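## 8. Mounting the Funix Wall Bottle Opener

Applies to the Dedcombe and Bashir series. Revised April 26, 2024.
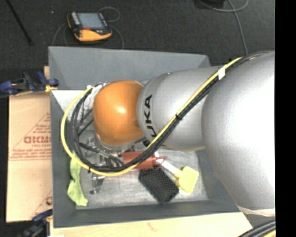
**Which wall surfaces are suitable for the opener?**

The opener may be mounted on solid wood, brick, or concrete. Drywall is suitable only where both screws enter a stud. Tile should be drilled with a tile bit at low speed, and the hole should not pass through a grout line.

### 8.1 Installation

1. Hold the backplate against the wall at the desired height. For most adults, 36 inches from the floor to the lower edge is comfortable when the cap catcher is fitted.
2. Mark both screw holes with a pencil. Check that the marks are level.
3. Drill the pilot holes. For brick or concrete, insert the wall plugs supplied in bag 422.
4. Place the backplate over the holes and drive the screws by hand until the heads are flush.
5. Slide the character faceplate down over the backplate until it clicks.
6. Hang the cap catcher on the two lower hooks.

> **Caution:** Do not use a power driver for step 4. Excess torque may crack the enamel, and cracked enamel is not covered by the warranty.

> **Note:** The Bashir faceplate has a magnetic back and does not click. Press it firmly at all four corners.

### 8.2 First Use

Wipe the opener with a damp cloth before opening any bottle. Seat the cap fully under the lip and pull the bottle toward you with steady pressure. Twist-off caps should be removed by hand.

Empty the catcher when it reaches the fill line. The large catcher holds 166 standard caps.

### 8.3 Replacement Parts

Faceplates from the Imov collector set fit the Dedcombe backplate only. Orders for that set placed before August will ship with the older screws, which are compatible.

Requests for missing parts should be addressed to Lama Hamdan, Customer Parts Desk, and should include the item number printed on the carton.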